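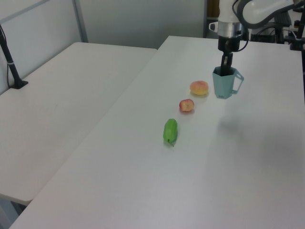 Green vegetable, apple, peach and the teal-blue mug on the white tables.

Hi Tomomi,

Progress report for the Prareleck tabletop project, 23 January 2019. I know you said one page, so I'll try!

The tables first, as that's where a good chunk of the first payment went. We now have two with plain white tops and rounded edges, side by side. One sits slightly higher than the other, and I've stopped fighting it – we keep everything for a given layout on the larger table and it doesn't matter. Lungile Xaba wanted the matte tops and I wanted something cheaper. Lungile was right. The shadows stay soft and the colors of the produce come through nicely.

On to the objects. The produce set is at the stage where I'm happy to show it to people. The apple is small and mostly red with a cream patch, the peach is a bit bigger with a pink blush, and then there's the long green ridged one, which half the office calls a bitter melon and the other half calls a pepper (the list just says "green vegetable, long" for now). I like how different they are in outline when you spread them out with a bit of room between them. The mug with the squared-off handle is staying in too. It has flat, angled sides and it's easy to pick out next to all that round fruit.

Where we are on numbers: 1152 layouts planned, 500 done and checked. Each one gets a short written note on what is where, and Lungile rereads 100 of those a week. We had to redo 10 from the first batch because the notes mixed up left and right – my fault, I was writing them from the wrong side of the table.

Money is fine. The Msimang order came in a little under the quote, and I'd like to put the difference toward a second set of kitchen things, mostly bowls and cups, if that's OK with you. The storage shelves from Primadbridge are still late and the spare produce is living in boxes under my desk.

For February we want to finish the fruit layouts and start on the mixed ones, with more tableware. I'll also be over in Fistville for a couple of days if you'd like to talk it through in person.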